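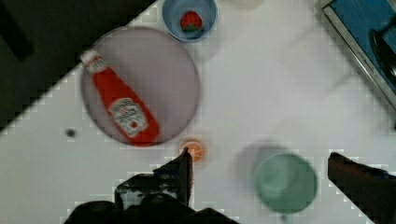 Gripper force drops out mid-task, arm keeps going

tarn_232
Controller is an Orik, gripper driver is the Nalent one, stock settings. On a tabletop pick and place job the gripper current falls to zero partway through a transfer. The arm doesn't notice and finishes the path. So far it has let go of a plastic bottle and a mug. No fault code, no protective stop. 29 drops in 232 cycles since I started logging.

pelmet
Check the cable before anything else. If it runs down the outside of the arm it flexes every time the wrist turns.

tarn_232
It does run outside. Overhead view of the cell:

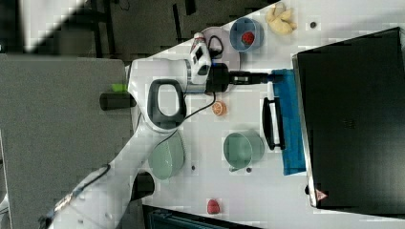 Arm over the table, cable running from the gripper down toward the handle.

pelmet
I'd start there. Rotate the wrist 90 degrees by hand in freedrive and watch the current readout.

grubscrew
Disagree. A broken conductor would drop comms too and you'd get a timeout in the log. Zero current with comms up sounds like the driver's idle cutoff. We had it on the Lillcombe line until we raised the limit from 10 seconds.

pelmet
Power and data are separate pairs in that cable. You can lose one and keep the other.

grubscrew
Only if the gripper has backup supply for the logic. Does it?

tarn_232
It has a Didenko interface board, which holds the logic up for a while. Idle cutoff was at 10. Raised it to 90 and got two more drops, both with the wrist turning.

grubscrew
OK, cable is more likely then. I'd leave the cutoff at 90 anyway.

pelmet
Separate issue: the arm should not finish a move after losing grip. Wire the grip-detect output to a safeguard input.

grubscrew
Not a safeguard input. Use a normal digital input and a program halt. You don't want a safety reset for every missed pick.

pelmet
With a mug, fine. With anything heavy I'd want the stop.

tarn_232
Going with the halt for now. New cable ordered, will post the log after it's fitted.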